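Subject: Re: [club-arms] Button box task, order of operations

> The drawer step keeps failing for us when the left arm goes first.
> Is there any reason not to let the right arm start? Also, the
> task sheet says 82 mm clearance at the cabinet, but the simulator
> file has 36. Which one are we meant to build to?

Clearance first. 82 is correct. The 36 in the simulator file is left over from the spring layout, when the cabinet was parallel to the table edge and nothing had to reach round it. I have changed it in the shared copy, so please pull again before you record anything. If your planner caches the collision model, delete the cache as well, or you will go on getting the old value with no warning.

On the order: the rules for the June round do not say which arm moves first. They say only that both arms must be used and that no part may leave the table. Pukmont ran right-first last term and had no penalty for it. Mitico ran left-first and also had none. The judges' script times the whole run and does not look at the order.

I would still fix the order in code. We let the scheduler choose at first, and two runs from the same start could take different paths, so the logs were hard to compare. With a fixed order we can put two logs side by side and see at which step they part.
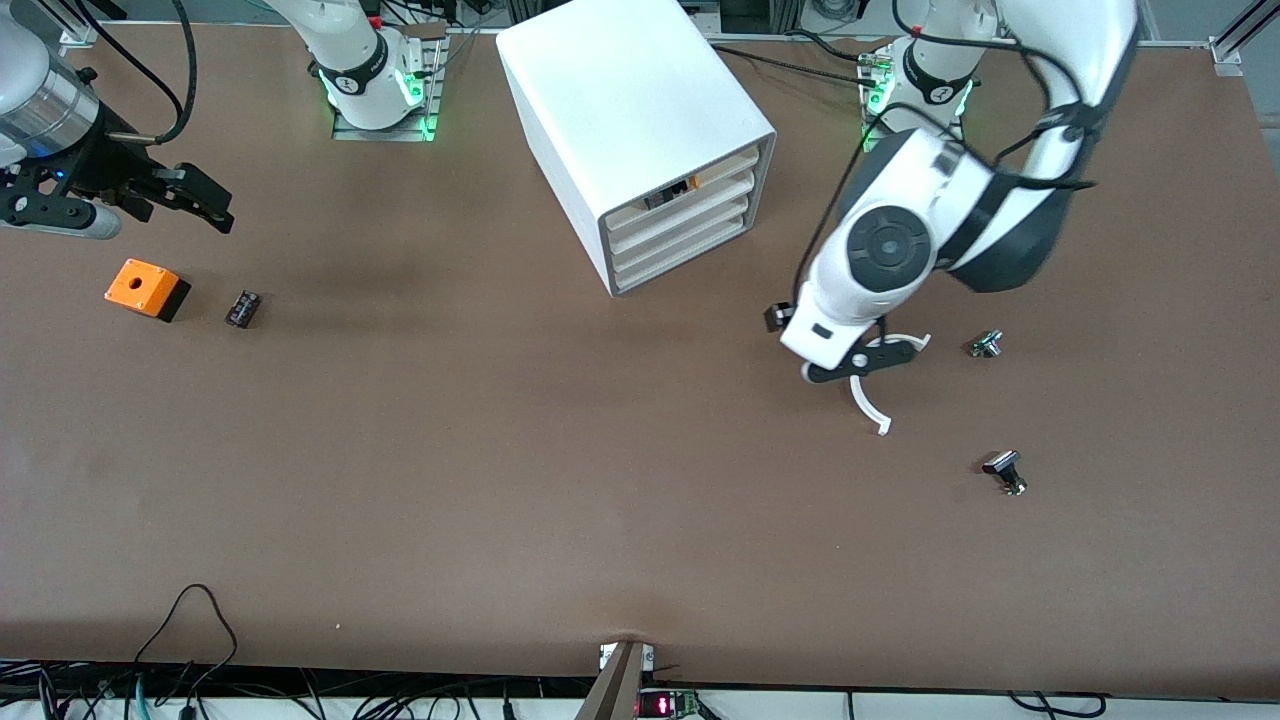
Our present split is by gripper. The curved fingers on the left arm are the better choice for the small threaded parts, provided the approach is straight down and slow over the last 5 mm. The black parallel jaws on the right arm take the orange box, as they have a flat face to bring against its side. We tried it the other way round and gave up after one evening - the curved fingers turned the box each time they closed on it.

Two notes for anyone copying our settings:

The grip force value is in raw motor units, not newtons. Ours is 2,330 for the box. Do not use that on the threaded parts.

The wrist camera on the left arm needs its offset measured again whenever the clip has been off. Obradović has a short script for this in the tools folder. It wants the calibration card flat on the table, and it stops without saving if it cannot find all four corners.

On your drawer failures, could you post the joint log from one of them? If the left elbow is near its limit when the drawer step begins, changing the order will hide the fault and it will come back when the cabinet is moved. A log with the gripper current included would be best. Plain CSV is fine, and please put it in the Fundum folder, as the list strips attachments.

The bench is free after 4 pm if you want to try right-first on our setup.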